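Stop selling me the same phone four times

Endbridge has four phones out under 400 dollars now. Four. I've used three of them for a week or more each and I still have to flip them over and read the tiny print to know which one I'm holding. Same screen, same chip give or take, same plastic back with the shiny strip. The fourth I gave up on at lunch Thursday.

And I like these phones! That's the annoying part. The cheapest is a good phone. Battery gets me to bedtime, the screen is bright enough for a parking lot at noon, calls sound fine. If the company had put that one out and gone home I'd be writing a happy review.

Instead you get the ladder. Pay 70 dollars more and there's a second camera on the back that takes soft, muddy wide shots. Pay more again and it charges faster. Pay again and you get the memory the first one should of had. Every step looks small in the store. Then you're at the register with a phone you didn't walk in for, and a case, and probably the insurance.

Tokow does it too, only worse, with letters. Plus, then a letter, then Plus and the letter. My sister asked me which one to buy and I had to open a spreadsheet. A spreadsheet, for a phone she's going to use for maps and group chats. 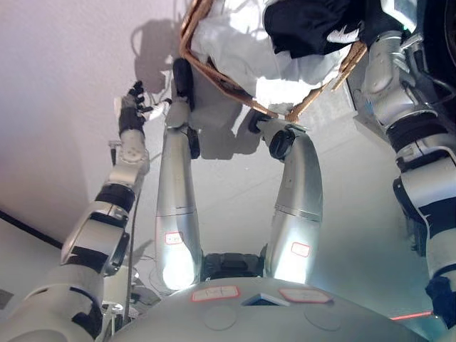

The usual answer is choice. People like choice, budgets are different, and so on. Fine. But choice means the things are different. A small phone and a big phone, that's a choice. One with a great camera and one with a huge battery, sure. Gyamfi sells two models, a small one and a big one, and the person at the counter explained both to me before my coffee cooled. I didn't love either of them, the software is ugly and the speaker is thin. I knew what I was looking at though.

What gets lost is updates. Every extra model is another phone that needs patches, and guess who waits. My Grirneck from the spring before last was one of five that came out the same season. The top one got the new system right away. Mine got it in May, months late, and it broke the fingerprint reader until the next patch. Same company, nearly same parts, diferent sticker on the box.

Repairs are the other thing. I cracked the screen on the middle Endbridge (my fault, tile floor) and the shop down the street had glass for the one above it and the one below it. Not mine. A couple of millimeters off. I waited and walked around with tape on it.

So my ask is boring. Make two. Put the decent memory in both, drop the filler camera, and promise the same updates on the same day for each. Charge a bit more if you have to, I'd pay it. And put the model name on the back in letters I can read without my glasses - I'm tired of squinting at the thing under a lamp.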